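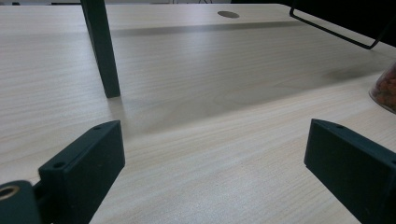 Desk top, light wood grain.

Filed under: Sheep & Goats > Feeding and Forage

From: Anisa Rahman
Date: 02/02/2021
Subject: Re: Scanning results and feed groups

> We scanned the ewes at Hellach in January and there are more
> triplets than last year. Do you pen them apart from the twins,
> or feed the whole lot the same until lambing?

We split ours. Singles stay on hay and a mineral lick. Twins and triplets get hay plus pellets, starting six weeks out, and the triplets go in their own pen for the last 4 weeks so the slower eaters get a share. Anything thin moves up a group.

Check your trough space before you buy more feed. With 40 ewes on pellets we had to add 2 troughs at Tullon last year, and the pushing stopped.

Have you had your hay tested? Ours was lower in protein than it looked, and we changed the pellet on account of it. I can send you the ration sheet if you want it.

Anisa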